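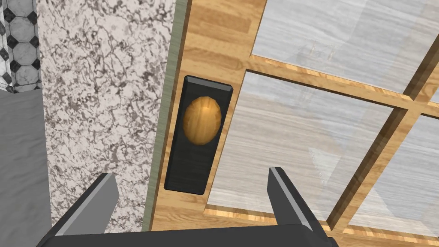
A two-finger gripper and a door knob, inside a computer-made practice room.

How Does a Robot Learn to Open a Door?

Think about the last door you opened. You probably didn't think about it at all! Your hand went out, your fingers curled around the knob, your wrist gave a little twist, and off you went to find a snack. For a robot, though, a door is a pretty big puzzle, and people who build robots spend a lot of time trying out different hands to see which ones can solve it.

A robot's hand is called a gripper. Some grippers have two fingers, some have three, and a few have five, just like yours. The one at the top of this page has two straight fingers that stick out from a wide, dark gray palm. It's facing a wooden door with glass panes, and the knob is the golden-brown oval on the shiny black plate. Look at the big gap between the fingers. A gripper has to be open before it can close on something, the same way you open your hand before you catch a ball.

Why practice on a computer?

The door isn't a real door, and the gripper isn't a real gripper. Both of them were drawn by a computer in what is called a simulation (say it like this: sim-yoo-LAY-shun). A simulation is a bit like a video game, only the computer also works out how heavy things are, how slippery they are, and what happens when they bump into each other. If a robot whacks a pretend door, you just start over, and there's no splinter to sweep up and no bent finger to fix!

Wing-sze Wei tests grippers for a project called Grombridge, and she loves doors. "Every house has them, and they're all a little bit different," she says. In May her team set up a contest between two grippers. One is called Skarka, and it has two stiff fingers. The other is called Kurker, and it has three bendy ones with soft tips. Each gripper got 1,500 tries at pretend doors, with round knobs, oval knobs, long handles and even a few tiny cabinet knobs mixed in.

So who won?

Well, that depends on what you mean by winning! Skarka turned the knob all the way 610 times. Kurker managed it over 500 times, so you might think Skarka should get the trophy. But when the team looked only at the smooth, round knobs, Kurker did better, as its soft tips could hug the curve and hang on. Skarka's stiff fingers kept sliding off those, a bit like trying to turn a marble with two rulers. On long handles Skarka was the champion by a mile.

The hands weren't the only thing the team compared. A robot also needs a way to see, so they moved the pretend camera to different spots. With the camera up high, the robot could find the door easily, but its own arm sometimes got in the way just when it reached for the knob. With the camera down near the palm, it had a lovely close view of the knob and not much idea about anything else in the room.

And then there is the controller, the part that tells the fingers when to move and how hard to squeeze. The team's controller is named Ledesma. Squeeze too softly and the knob slips, squeeze too hard and the fingers can get stuck – getting that right took 17 versions!

Try it yourself

Find a door with a round knob and ask a grown-up if you can borrow it for a few minutes. First open it the ordinary way. Now try with only your thumb and one finger, and keep them very straight. Next put a thick sock over your hand and try again – does it slip? Last of all, close one eye and reach for the knob slowly. Write down which way was easiest and which was hardest, and then try a different door and see if your answers change.

The next Grombridge contest starts on 29th July, and this time the doors will be sliding ones.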